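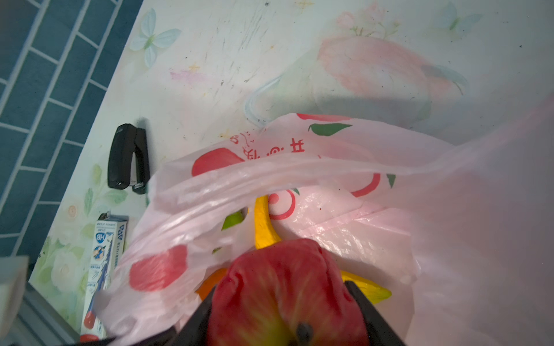

*Banana in the red apple bag.*

# Enamel and Copper Group, January minutes

I took the notes this time, so if your brilliant remark is missing, blame my handwriting! We started at 6:40 once everyone had found a chair.

**Present:** Joelle Sabbagh (running things), Siham Najjar, Chaiwat Paisan, Nabil Mansour and me, Abla Qudah.

**Last month's notes.** Approved with one fix. I'd written that Siham fires her opaque whites face down, which would be quite a trick. She *counter-enamels* first and then fires face up. Sorry, Siham!

## The copper order

Chaiwat passed around the samples from Prundley and we all got a bit giddy. The thicker sheet is lovely, very flat, with hardly any scratches, and it drills without grabbing. The precut ovals were less of a hit. Two of mine had a burr all the way around and Nabil said his were the same (he'd already filed them, because he is a better person than I am). Joelle asked if we could skip the ovals and just buy sheet, and everybody agreed pretty fast.

The sheet and the ear wires together come to $275 with shipping. Agreed. Chaiwat will put the order in and he wants your list by email, please, with sizes in inches. He does not want another photo of a napkin.

We also talked about whether to try fine silver for the spring pieces. I'd love to, I really would, but the price made my eyes water. Siham has a few scraps she's willing to share for testing so we can see how the transparent blues look over it before anyone spends money.

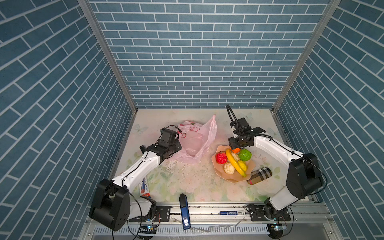 The spring brooch project took up most of the evening, and I'm so excited about it. The plan is cloisonné brooches on domed copper, one design each, small enough to wear on a collar. I argued for keeping the drawings really simple, because every extra curve is another wire to bend and glue down, and my first attempt last year had so many wires it looked like a radiator. White-outlined butterflies like the ones printed on that tabletop would be just right - a clear outline and a shape you recognize from across the room. Joelle liked that, and asked us all to bring a drawing next time, at actual size, in pencil.

Nabil brought his wire-bending jig, which he made out of a block of maple and some cut-off nails. It works beautifully for matching pairs. Siham wasn't sold on it for brooches, as she thinks you lose the little wobbles that make a piece look handmade. They went back and forth on this for a good while (politely, with cookies) and we left it as a matter of taste. Nabil will leave the jig in the tool cupboard for whoever wants to try it. Please put the nails back in the tin.

Then we got onto glue. Three of us use the powdered kind and Joelle uses the bottled one, and hers definitely held better on the dome. She puts it on with a very thin brush, dips the bottom edge of the wire, sets it, and leaves the whole thing alone until it has dried completely. 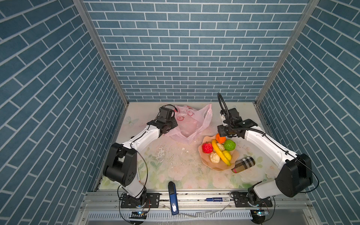 She also warned us off using too much, as it bubbles up under the clear coat and leaves gray specks. I asked if that's what happened to my fish earrings and she gave me a very kind look, so I think we can take it as settled. I'll be redoing the fish.

## Kiln

The Truvov is running hot again. Chaiwat put a test tile in with the dial set to 1450 and the separate probe read well above that, so please go by the probe until it's looked at. He got a quote of $1153 for a new one the same size, and there was a long silence after he read it out. We're not doing that yet. Nabil thinks the thermocouple just needs replacing and he'll price the part before next time.

Reminder from me: wipe the kiln wash crumbs off the shelf *before* you load, and keep the trivets in their own box. I stepped on one in my socks.

## Selling at Bronolska

Bronolska Gallery has offered us the glass case by the door for six weeks. Joelle has been in to see it and says the light is wonderful in the morning. We have over 100 finished pieces between us if everyone digs through their drawers, so filling it won't be hard - choosing will be. 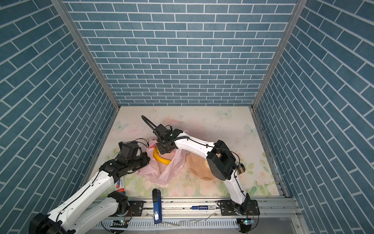

Can we put unsigned pieces in the case?

The gallery wants a maker's mark or initials on the back of everything, so unsigned pieces need a stamped tag on the jump ring or pin before they go in.

Siham has a set of letter stamps and is happy to do tags for anybody who needs them. Bring your own copper scraps and tell her which initials. Prices go on the paper cards, and not on the pieces themselves, as the stickers left gunk on my blue pendants last time and it took ages to get off.

## To do

- Chaiwat: copper order, ear wires
- Nabil: thermocouple price
- Siham: tags, silver scraps for testing
- Joelle: reply to the gallery and ask who holds the key to the case
- Me: type this up (done!), redo the fish
- Everybody: brooch drawing in pencil, actual size

We stopped at 8:50. Next time we're starting with transparent reds, so bring whatever you have, even the ones that went brown.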